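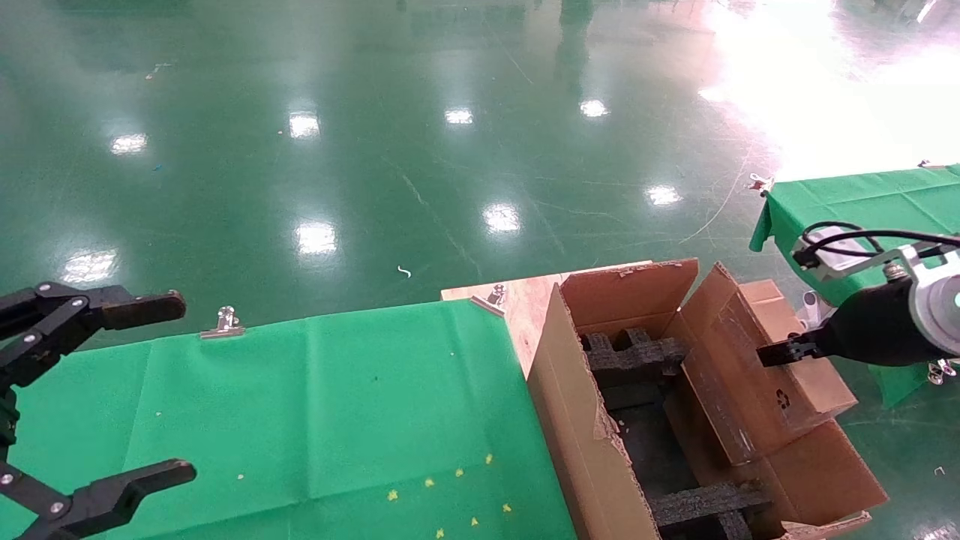
Section 4. Setting up the water softener

Read the whole of this section before you turn anything off. The leaflet in the Erker's box says the job takes 40 minutes. I have fitted three of them and have never managed it in under two hours, so start in the morning, when the plumber's merchant is still open.

The steps below apply to the Erker with the side-mounted valve. If yours has the valve on top, the pipe order is reversed and you should use section 5 instead. The sales page shows both versions under one name, so check the unit itself and ignore the page.

4.1 Before you start

You will need two adjustable spanners, a bucket, old towels, a torch, PTFE tape, a drain hose long enough to reach your waste pipe and one 25 kg bag of tablet salt. The hose supplied is short. The box claims it suits "most kitchens". It has not suited any kitchen I have worked in.

Find out how hard your water is. The test strips in the box give a colour, and the colour is matched against a chart printed on shiny card, which looks different under every bulb. Your water company should publish a figure for your postcode. Use that one. If the two disagree, I would still go with the company's figure, though not with any great faith.

Note: If your supply is already soft, stop here and send the unit back. The maker suggests that "all homes benefit". I can't see how.

4.2 Connecting the pipes

1. Turn off the stopcock. Open the cold kitchen tap and let it run until it stops.

2. If it doesn't stop, the stopcock isn't closing fully. Many old ones don't. Do not carry on and hope for the best. Have the stopcock replaced first.

3. Put the bucket under the section of pipe you are going to cut, and cut it.

4. Fit the bypass. It has three small valves on a frame, marked IN, OUT and BYPASS. On some units the stickers for IN and OUT are the wrong way round. Look for the arrow moulded into the valve body and go by that.

5. Wrap each thread with PTFE tape, clockwise as you look at the end of the thread. The leaflet says tape isn't needed with the washers supplied. Use it anyway.

6. Join the hoses to the bypass and tighten by hand, then give each a quarter turn with the spanner.

CAUTION: The inlet nuts are plastic. They split if you overtighten them, and they may not drip until the evening. Check them again before you go to bed.

7. Leave one tap unsoftened for drinking. Take its feed from the pipe before it reaches the bypass. The leaflet calls this optional. Anyone in the house on a low-sodium diet should ask their doctor before drinking softened water, and baby milk should be made up with water from the unsoftened tap.

4.3 The drain hose

1. Push the hose onto the drain spigot and fasten it with the clip.

2. Run it to the waste pipe with no kinks. It may rise above the valve, but the higher it goes the slower it drains, and the rise allowed in the leaflet seems optimistic to me. Keep it low if you can.

3. Leave an air gap where the hose enters the waste. Do not push it down into the water in the trap, or dirty water can be drawn back into the unit.

4. Fit the overflow as a separate hose, running downhill all the way to the outside. Do not join it to the drain hose. A tee piece is sold for exactly this, under the name Flumum, and I would leave it on the shelf.

4.4 Salt

1. Lift the lid and check that the float moves freely. Take out the foam block holding it. It is white, the float is white, and it is easy to miss.

2. Pour in tablet salt until the cabinet is two-thirds full. Don't fill it to the brim, whatever the line inside says. A full cabinet is more likely to form a crust with a hollow beneath it, and then the unit uses no salt at all while looking perfectly well stocked.

3. Don't add water unless the display asks for it.

Ordinary tablet salt is fine. The Ultholm "mineral blend" costs more than twice as much, and I ran it for a full winter without noticing any difference in the kettle, the shower head or anything else.

4.5 Setting the control

1. Plug in the unit. The display shows 12:00 and flashes.

2. Hold SET until the clock stops flashing. Set the time with the arrows. The control doesn't adjust itself in spring or autumn.

3. Press SET once and enter the hardness figure.

4. Press SET again and enter the litres between washes. The factory setting is 3,000, which is too high for very hard water. Use the table on the inside of the lid, and if you fall between two rows choose the lower number.

5. Press SET again and choose the wash time. Leave it at 2 am unless someone sleeps next to the kitchen. "Whisper quiet" is a generous way to put it.

6. Hold WASH until you hear the motor. Open the stopcock slowly, a quarter turn at first, and look for leaks before opening it the rest of the way.

Note: There is an "Eco" mode, which is meant to learn your habits. Dwayne Whitfield, who checked these steps against his own unit, left it on from November and had hard water every time guests came to stay. Both of us now keep it off.

4.6 Fault codes

E1: Motor not turning. Unplug, wait a minute, plug in again. If it comes back, check that the cable under the valve cover is pushed fully home.

E3: Salt low. Lift the lid and look before you buy any, as the sensor often gets this wrong. Push a broom handle gently down through the salt to break any crust.

E7: Drain slow. Look for a kink in the hose.

493: Not listed in the leaflet. The helpline told me it was harmless and then told Dwayne it meant a new circuit board. In both cases it cleared after the clock was set again, so try that before you pay for a board.

The phone app, Lý, repeats the same codes with a bell sound. The softener works without it, and I haven't covered it in this guide.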